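Sitting down properly

I have had a bad back since I was in my thirties, and for most of that time I blamed it on lifting things. Last October a physiotherapist watched me sit down, get up and sit down again, and told me the lifting was fine. It was the sitting. I write up parish and school records for a living, so I sit for most of the day, and I had been doing it on a kitchen chair from my aunt's house with a seat as flat as a tray.

Since then I have read a good deal about seats and changed most of the ones at home. A few people have written to ask what I did, so I am putting it all in one place.

The first thing was height. My desk is an old one from Nasetti, the office clearance place, and it is higher than most desks sold now. My knees were well below my hips on one chair and well above them on the other. I measured from the floor to the back of my knee with my shoes off, then with them on, and set the chair by the second figure. It took an afternoon to get used to. My shoulders stopped aching before my back did.
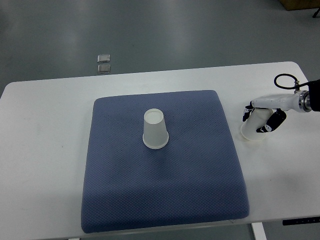
Do you need to buy a new chair to sit better?

Most people can get a long way with the chair they have, so long as it is the right height and doesn't rock. I kept the kitchen chair for the first two months and only changed what was on it and what was under my feet. A box file does for a footrest while you work out whether you want a real one.

After that I did buy a chair, second-hand, a Loteo with a back that tilts. It cost 60 pounds and one arm is loose. The tilt is the part I use. I lean back to read and come forward to type, and I move between the two without thinking about it now. I had expected to find one good position and stay in it. The physiotherapist said to stop looking for one and get up more often, and she was right about that as well.

I set a timer for a while and hated it. What works better is keeping the kettle and the printer in the other room. I get up for tea, I get up for pages, and by lunch I have walked up and down the hall plenty of times. 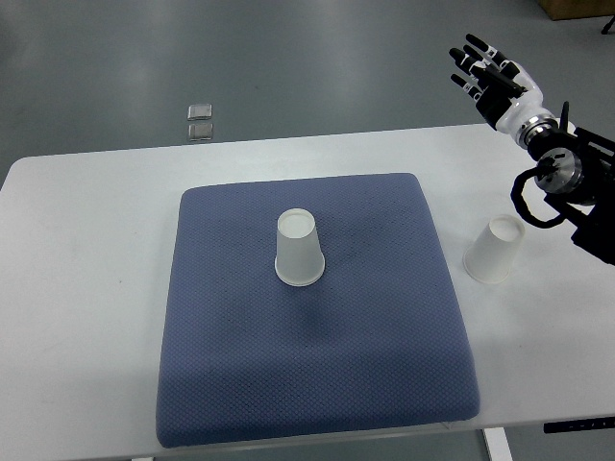

Cushions are where I wasted the most money. The first was memory foam, which felt lovely in the shop and had me sitting on the wood again by the end of the morning. The second, a Sinell, was shaped like a wedge and tipped me forward until my thighs went numb. What I would look for now is a plain square pad with some thickness to it and a textured cover, like the blue one on the white table, and I would leave the clever shapes alone. Then sit on it for a whole morning before you decide. If the shop won't take it back after that, try another shop.

Mawar Setiawan, who I used to share an office with, swears by a rolled towel behind the lower back. I tried it and it does help on long train journeys. At home it slides down and I end up sitting on it. She says I roll it too loosely.

The car was harder. The seat in mine slopes backwards and can't be made to do anything else. I put a folded blanket at the back edge to level it out and moved the whole seat forward a notch. Driving to my sister's takes 54 minutes when the roads are clear, and I used to get out at the other end like a rusty gate. I still stop once on the way home if it is late.

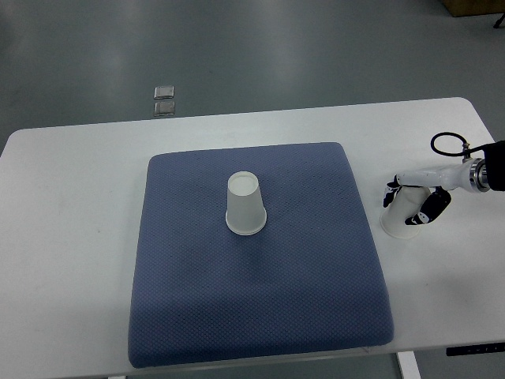
Square cushion with a waffle-textured cover.

The sofa is the one I have not solved. It is a deep one from Liem, comfortable for the length of a news programme and bad for anything longer. I have tried a cushion behind me and a stool in front. For films I now lie on the floor with my calves up on the seat, and the cat has taken my place.

My back is better than it was. It still goes stiff in cold weather and after a day of small handwriting. I have another appointment at 4 in the afternoon next week, and I mean to ask about mattresses, so there may be a second post.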